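Mellura open day set - README

Quick notes so people stop emailing me. Will tidy later.

What it is: simulated tabletop episodes we ran live for visitors at the Clondamico open day in January. 576 episodes kept. 798 recorded, the rest dropped for crashes, resets half way, or a kid leaning on the keyboard. All in sim, no real arm anywhere in this release.

Who: Thirumalai Sundaram built the scenes. Sawsan Farah ran the demo desk and most of the teleop. I did export and this file. Bug reports to Wiremu Treloar, not me please.

How the demo went: visitor picks a task card, sits down, gets a minute of free driving, then one try at the task. Wrist view on the big screen so the queue could follow along. Doors at 10, line out to the stairs by 11. We had 7 task cards, people mostly wanted the pick ones.
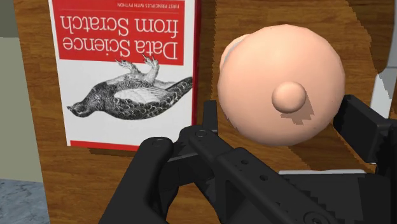
Wrist view is the one most people will want. It is close in - fingers and linkage take up a lot of the bottom, so crop with care. Objects come in at any angle, and books are often upside down to the camera, like Data Science from Scratch with its bird on its back, so don't lean on cover text for labels. Shadows have stair-step edges on round things and on the wood. Known renderer issue, we left it in. If you train on this and test on real images, blur or augment.

Folders
episodes/ - one folder per try, wrist frames plus joint log
cards/ - task text as visitors read it, typos included
dropped.txt - ids we threw out, with a one word reason

Known problems
- success flag was set by hand at the desk. Some 70 episodes have no flag at all, treat as unknown
- gripper width log lags the frames by a bit, worse in the afternoon when we had teh second screen plugged in
- start poses are not random enough, Thirumalai knows
- left handed visitors had the controls swapped from noon on, not marked in the log. sorry

No names, faces or voices of visitors stored. Only the driving.

Use: fine for research and class work. Ask Noeline McPhee before you put it in anything you sell.

To do: split file, checksums, seperate the practice minute from the real try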